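Notebook, Wojcik bench, November, 7:40 am

Corner booth build for Plultano, carrying on from last entry. Two wall panels up, terrazzo print (the mustard/pink/gray one, they picked it over the plain white and I have stopped arguing). Marble look base. Aluminum corner profile where the walls meet, edge strip along the bottom of the left wall.

Still to do: mounting plate, mic spot, second coat of paste on the panel backs, clean up. Client pickup 2 pm. Coffee first.

Panel paper went on OK. Used the Emcombe paste, 14 minutes open time in this cold room, less if you fuss with it. Trimmed with a new blade every pass. Changing blades is the whole trick, old blade chews the print. One bubble on the back of the left panel, nobody sees the back, leaving it.

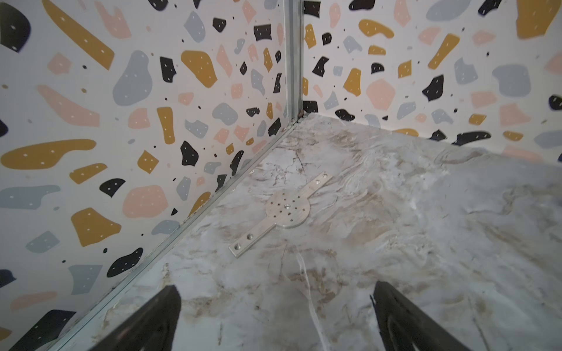

Does the paper go on before or after the corner profile? Before. Wrap it to the panel edge, let it set overnight, then slide the profile over so the metal hides the raw cut. We did it the other way on the Dodow job and had to peel a strip.

Cut list, so I dont lose it again:
panel width 413 mm, both
paper overlap at the profile 7 mm
strip along the left wall — cut long, file back to fit

Saw was pulling left again. Squared the fence, better. Someone please put the small square back in the drawer under the window and not on top of the compresser.

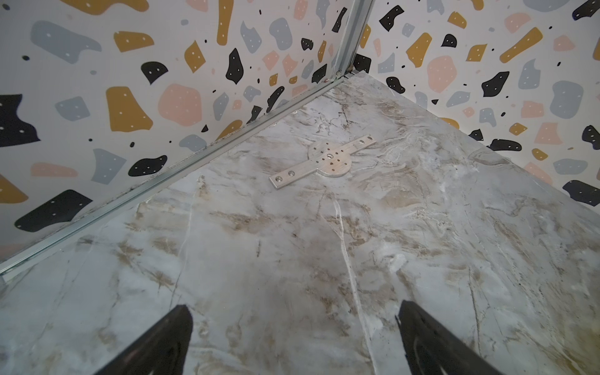
Bracket order from Dodow is a pain, min quantity went up and they ship whenever they feel like it. Went through the drawer and we have enough for this one plus the next booth, so not reordering til December. Want to keep the seam on these booths tidy this time. Groove in the rail along the left wall has dark smudges in it, needs a rag and a thin stick, or a pipe cleaner if there are any left. Do it before the plate gets fixed, its miserable reaching into a corner once hardware is in the way. No solvent near the paper!! Damp cloth only. Emcombe stuff lifts if you soak it.

Weight check on the base, 53 N on the pull scale before it tips. Plenty. Plultano asked for "sturdy", no number given, so that is the number they get.

Mic question. They want a sparkly one on display in the booth, not hooked up to anything, just there for people to pick up for pictures. I said stand, they said no stand, lay it down. Fine by me, one less part. Tried it against the back wall.

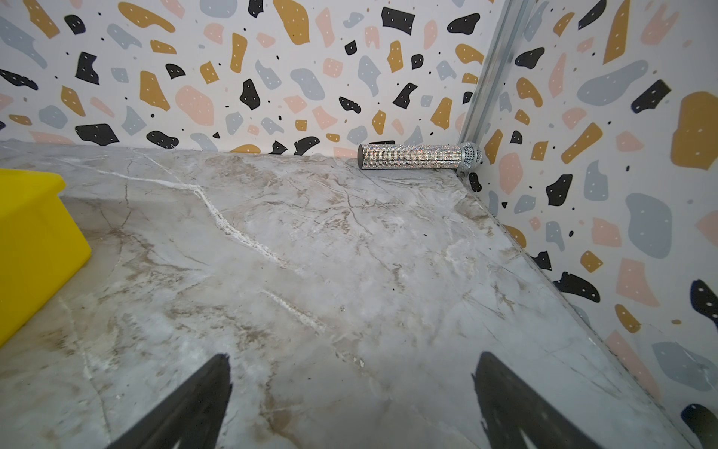
Rhinestone mic on its side at the back wall, grille end toward the corner.

Looks good there I think. Sparkle against the terrazzo is a lot but that's the brief. Worry is rolling. A round handle on a hard glossy top will go if somebody bumps the table. Options: clear putty dot under the handle (cheap, leaves a mark maybe), or a thin felt strip, gray, would probably disapear against the marble. Fishing line — no. Leaning felt. Try both on the scrap piece first and leave them over lunch, see what peels.

Also ask them who is wiping the thing down between guests. Not our job but someone will ask us.

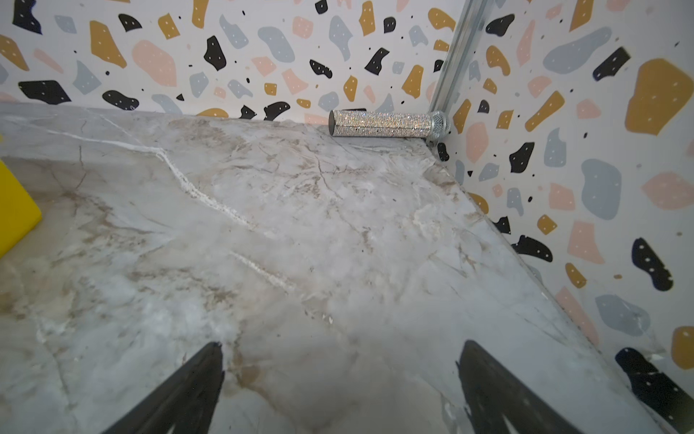 If felt, cut it shorter than the handle so it doesn't poke out the end, and stick it to the top, never to the mic. Stones come off with tape, found that out on the Dodow sample and spent an hour with tweezers. Glue for loose stones is in the blue tin, the good tweezers are not, still looking.

Packing: panels face to face with paper between, base on its own, hardware in one bag taped to the back of the left panel. Mic goes in its own box with the Plultano label. Last time it rode loose in the van, not again.

Open:
- felt or putty, decide after lunch
- rail groove
- email Plultano re. power on the left side, they never answered
- invoice number for the second batch of paste

Recent entries
Wojcik bench: fence alignment, again
Emcombe paste, cold room test
Dodow job, peeling the strip
Drawer inventory, October
Plultano booth, first sketch and cut list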